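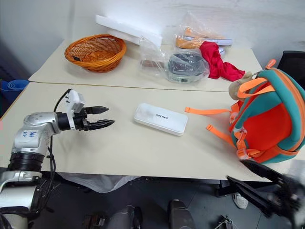

Do I have to descale a kettle with the proper stuff?

Posted by Olesia Moroz in Kitchen and Household

We moved to a hard water area in December and the kettle already looks like the inside of a cave. It's a plain 1.7 litre one with a flat element, nothing fancy. The instructions say to use the maker's own sachets, which work out dearer per gram than most of what I eat. My mother swears by vinegar, my neighbour says vinegar ruins the seals, and my flatmate's view is that limescale is calcium and we should be grateful. Water company's website puts us at 273 mg per litre, if that means anything to anyone. I drink a lot of tea and would like it without the floating bits. What do people use?

3 replies

Bohdana Vakulenko
273 means you live on top of a large piece of chalk. I'm on much the same and have been through every method going, including ignoring it, which worked nicely until the kettle started sounding like a lorry on gravel.

Citric acid is what you want. Plenty of the sachets are mostly that anyway, so have a look at the small print on the back. Buy a bag of the plain food grade powder, from the home brewing shelf if the supermarket hasn't got it.

Half fill the kettle, boil it, switch it off at the wall and let it stand for a few minutes. Then put in a heaped tablespoon of the powder, slowly, as it fizzes up with some enthusiasm. Leave it 20 minutes or so, pour it away, rinse twice, boil once with fresh water and throw that away too. If there are still patches, do it again. Don't go at them with a knife. I did, and that kettle now lives in the shed.

Vinegar does work, but the kitchen will smell like a chip shop and so will your tea until at least the third boil. I can't say it ever hurt a seal of mine. Check your booklet though – some makers do say not to use it.

The floating bits are harmless, by the way. The little mesh filter in the spout usually pulls out, and you can soak it in a mug of the same mixture. Mine was so furred up I had taken it for a solid part of the kettle.

Arnulfo Condori
just buy a new one, they're cheap

Lesia Stasiv
Agree with Bohdana on the citric acid, less so with Arnulfo, who must get through a lot of kettles.

Two things to add. Empty it at night. Most of my scale came from water sitting there until morning and being boiled again, and it builds up far more slowly now. And if you end up with a filter jug, you have to change the cartridge when it tells you to. I had a Dromberg one that flashed at me for almost 10 weeks before I gave in, and by then it was just a jug with opinions.

I do mine on the first of the month, or when my husband mentions it, whichever comes second.

Olesia Moroz
Citric acid ordered, thank you. The mesh does come out. I rather wish I hadn't looked.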